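Forum Robotique d'atelier > Pannes et sécurité
Sujet : Bras Valtonen, poignet qui part tout seul en fin de descente

tuan_to
Membre
14 juillet 2020
Bonjour à tous. Cellule de tri textile, bras Valtonen, contrôleur Rallgate. Hier, pendant une approche au-dessus du plan de travail, le poignet a pivoté d'un coup alors qu'il devait descendre droit. Pas de collision, j'ai tapé l'arrêt d'urgence. Le journal donne un code 451 sur l'axe 5, puis plus rien. Le programme tournait depuis des semaines sans souci, 754 cycles depuis le dernier étalonnage. J'ai relancé à vide à vitesse réduite et ça ne s'est pas reproduit.
Quelqu'un a déjà eu ça ?

mecano_31
Habitué
Le 451 chez Rallgate, c'est un écart de suivi sur le codeur. Chez nous c'était le câble dans le poignet, il frottait à chaque rotation. Démonte le capot et regarde la gaine.

Lisbeth_V
Modératrice
Avant de démonter quoi que ce soit : la cellule est consignée ? Un axe qui bouge sans ordre, on ne le relance pas, même à vide. Je préfère le dire tout de suite.

tuan_to
Membre
Elle est consignée depuis ce matin. Hier non, je reconnais.
Capot démonté, la gaine est propre, connecteur bien enfoncé. J'ai récupéré les vues de la caméra de poignet. La cadence est faible et tout est flou dès que ça bouge, donc on n'en tire pas grand-chose. Celle-ci est prise en mouvement :
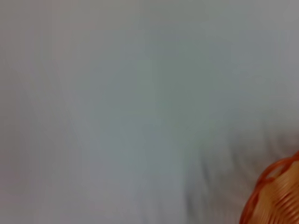
Sur le reste de l'enregistrement je n'arrive pas à dater le départ à mieux qu'une demi-seconde. L'horloge de la caméra et celle du contrôleur ne sont pas synchronisées, il faut que je règle ça aussi.

mecano_31
Habitué
Le flou ne prouve rien, avec ce genre de caméra tu l'as même sur un déplacement normal. Par contre on distingue des traînées dans le gris en bas à droite, juste à côté du truc orange. Si c'est un pli de tissu, tu as peut-être accroché quelque chose et l'axe a forcé. Ça donnerait un écart de suivi.

tuan_to
Membre
Possible, mais ça peut aussi être une ombre. Et je n'ai aucune montée de courant sur l'axe 5 avant le défaut. S'il avait forcé, je devrais la voir.

Gaspard.auto
Membre
Pas d'accord avec la piste mécanique. On a eu la même chose sur l'îlot Hivton en août dernier. Approche verticale, poignet presque aligné, et l'axe 5 passe par zéro : singularité. Les axes 4 et 6 partent très vite et l'opérateur croit que le poignet s'emballe. Il suffit d'un point d'approche décalé de quelques millimètres par la vision.
Tu as quoi comme angle sur l'axe 5 à ce moment-là ?

mecano_31
Habitué
Une singularité lève un code à part, pas un 451.

Gaspard.auto
Membre
Pas sur les anciennes versions. Chez nous la surveillance était désactivée par défaut et c'est l'écart de suivi qui tombait en premier.

tuan_to
Membre
Angle relevé au dernier point enregistré : 0,8 degré. Et la surveillance est bien désactivée dans la config – je ne l'ai pas touchée, elle vient de l'intégrateur, Zinusia.

Lisbeth_V
Modératrice
À signaler par écrit à Zinusia, alors. Et limite la vitesse articulaire tant que ce n'est pas corrigé.

tuan_to
Membre
Mail envoyé. J'ai incliné l'approche, activé la surveillance et bridé l'axe 4. 34 cycles en manuel, gâchette en main, pas de défaut. Je ne repasse pas en auto avant leur réponse.

mecano_31
Habitué
Change quand même le câble. À ce prix-là je ne prendrais pas le risque.

tuan_to
Membre
Commandé. Je laisse le sujet ouvert.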